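Comparing Two Gripper Fingertips on a Bowl Pickup

If you have a two-arm setup and a drawer full of fingertips, bowls are the best test I know! They're cheap, they come in every shape, and they show you a bad fingertip very quickly.

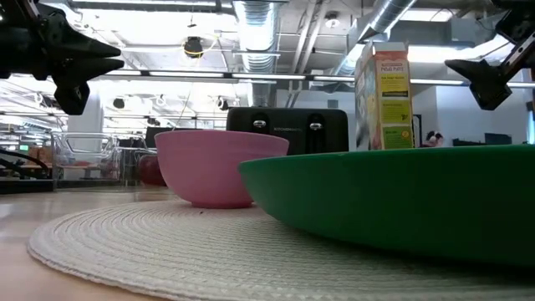

Pink bowl, green bowl and woven placemat, with both grippers over the table.

I ran this in October with Manju Nishad at our bench in Malport, trying the narrow Lauritsen tips against a wider padded set we call Wudano.

What you need

Two bowls with different walls, one steep and one shallow. A placemat with some texture. A notebook, or a script that logs each try.

Step 1. Set the start pose
Park both grippers above the height of the tallest rim and save that pose. Use it for every single try – you want the fingertips to be the only thing that changes.

Step 2. Pick a rim point
Mark one spot on each bowl with a bit of tape on the outside. Bring one finger down inside the wall and the other outside, then close slowly. Steep walls are forgiving. Shallow ones push the tips apart, and this is where it gets fun.

Step 3. Lift and hold
Raise the bowl a hand's width, hold it for a slow count of five, and set it back down. Write down any slip, even a tiny one. If the placemat comes up with the bowl, your outside finger is too low, so raise it a little and start that set over.

Step 4. Swap tips and repeat
Recheck the closing position after every swap. I skipped this once and had to throw out 19 tries (sorry, Manju).

What we got

We logged nearly 1000 lifts. The narrow tips slid under a rim beautifully but let the shallow bowl rotate if we grabbed it off center. The padded tips held it level and needed far more room to get in. I ended up with narrow on the left arm and padded on the right, and I love it!

Next I want to try handing a bowl from one arm to the other. Stanisława Ziółkowski has a neat trick for timing the release, and I'll write it up once I can do it twice in a row.

Related
Cleaning padded fingertips
Saving and naming arm poses
Notes from the Zastircombe gripper meetup
Which camera height works for tabletop tasks?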